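Greyhound corner: Drisa has moved in!

If you came along to our spring walk you'll remember Drisa, the brindle girl with the enormous ears who leaned on absolutely everyone (and I do mean leaned, my knees still remember it). Well, she's been adopted! Maricica Sârbu and Iñaki Lorente signed the papers last month and I've been grinning ever since.

Drisa is eight and ran 69 races before she retired, so a house was all new to her. Stairs were a puzzle. Maricica sat on the bottom step with bits of cheese for most of an evening, and Drisa got as far as step two, ate the cheese and went back to bed. She now goes up all 13 without a thought, though coming down still involves some grumbling and a hand on her collar. 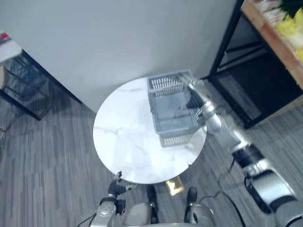
She has also met Zabala, the elderly cat, who gave her one hard stare and walked off. They were kept apart by a stair gate for ten days, with the muzzle on for the first proper meetings, and now they sleep in the same room. Different corners, mind you!

We still have two hounds waiting for homes. Helta is a small black girl, very gentle, happiest with another dog about the place. Flavport is a big soft lad who pulls a bit on the lead and adores children of school age. Ulla Toivonen is fostering both and would love you to come and meet them, so do drop her a line through the usual address.

The next group walk is in September, starting from the lower car park. Bring a coat for your hound if it's blowy, and please keep everyone on leads until we're through the second gate.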